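Wokwood open day: simulated home robot demo, read me first

I put this folder together after the open day at Mirley on 21/06/2026, so people who tried the robot (or missed it!) can have a look at the runs. It's all simulation, no real bedrooms were tidied.

What's in it: 32 recorded runs from the bedroom task, plus my messy notes. Visitors took turns steering a two-armed robot through a furnished apartment and had to pick up a small object and put it somewhere sensible. Harriet Delacroix built the rooms, and I mostly stood next to people saying "slower, slower" while they got used to the left gripper.

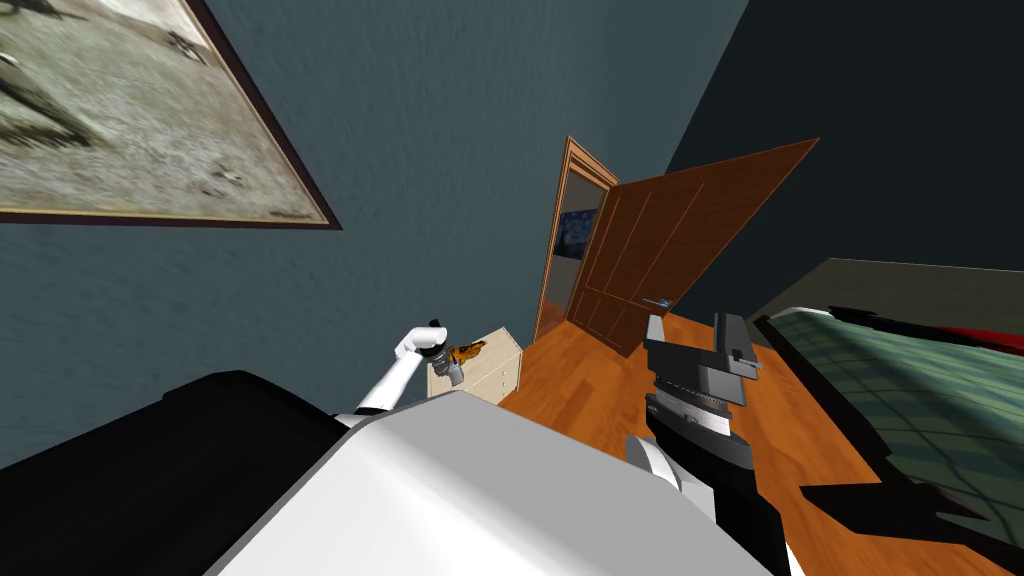 Most people found the picking up easy enough and then got stuck on the letting go – you really do want to be lower than you think before you open the fingers. Valter Eklund had the best run of the day and has been unbearable about it ever since.

Runs are numbered in the order people sat down. Run 14 has no notes, I was getting coffee. The log for run 20 stops early (the laptop went to sleep, sorry Leif).

Use the runs for whatever you like, just mention Wokwood if you show them anywhere. We're planning another demo in July, with the kitchen this time, and I'll add those runs in their own folder.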